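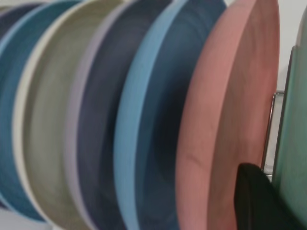
Rowbotham Works Writing Group — Short Fiction

The Mostness Trial

The test plan ran to 246 pages and had been written by someone who had since left for Bakow. Chia-jung Man read the section on plates twice, initialled it, and set the arm to its start position.

There were two grippers under comparison. The Bonwood had rigid fingers and a good datasheet. The Mostness had rounded black fingers, a slower close and a datasheet with a page missing. Each was to lift a dinner plate out of the rack, hold it for 3 seconds and put it back in the slot it came from. A trial in which the plate touched its neighbour was to be marked as a contact. A trial in which the plate broke was to be marked as a contact, with a note.

She had begun with the Bonwood in May. It did well on the green plate, which had a wire beside it and room for a finger. It did badly further along, where the rims nearly met. The cream one had been replaced from the spares box and so had its replacement.

The Mostness went in beside the pink plate. On the wrist view the rims were soft curved stripes, out of focus, and the finger was a dark shape at the bottom of the screen. She watched the force trace instead. It rose, levelled and stayed level.

"Is it holding?" asked Petherick, from the other bench.

"It's touching."

"Is that good?"

"It's the step before holding."

He came over with his tea and looked at the monitor. His name was on the purchase order for the Bonwood, and he had asked for the result by the end of the year.

"You could widen the gap," he said. "Take out every second plate."

"Section nine says adjacent slots."

"Who wrote section nine?"

"He's at Bakow."

Petherick considered this. The controller, left alone, reported its position again. It had reported the same position 600 times since lunch and she had a file of it.

She lowered the closing speed by one step and typed the change into the log — old value, new value, initials. Then the date, December 27, 2024. The heating had gone off at noon with the rest of the building. She put her gloves on, found she couldn't type in them, and took the right one off.

"If it drops that one," said Petherick, "do we have another pink?"

"No."

She pressed run.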